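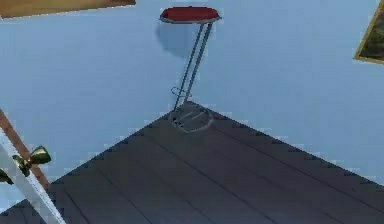 Render: Shahab Sadeghi / Clotholm simulation cell

Review: Farodex Cell Setup Kit, used for one virtual arm

I bought the Farodex kit in May to set up a simulated cell before we touch the real one. It costs 900 for one seat. I have now used it for 12 working days, and my opinion is mostly good.

The first setup took me a full Wednesday. You place the arm base, load the gripper, then choose a room. I took the room with the blue wall and the plank floor, and put the red bar stool in it as the object to reach. The stool is a good test for the scene. The seat is wide and round, but the legs are thin and the footrest is only a small loop, so a lazy collision shape shows its faults quickly. My first shape closed the space inside the loop completely. I had to build it again by hand — the manual gives this job one short paragraph.

The looks are uneven. The shadow of the stool on the wall is soft and pleasant, while the line between floor and wall has teeth like a saw. I wrote to support and they answered with ticket 2794 and a link to the mesh settings. I did not try them yet.

For looking after the cell, I like the calibration log very much. It keeps the old base position, and going back takes one click. The Catance package I had before could not do this.

My score is 7 of 10. One point is lost for the manual, and two for the price of the second seat.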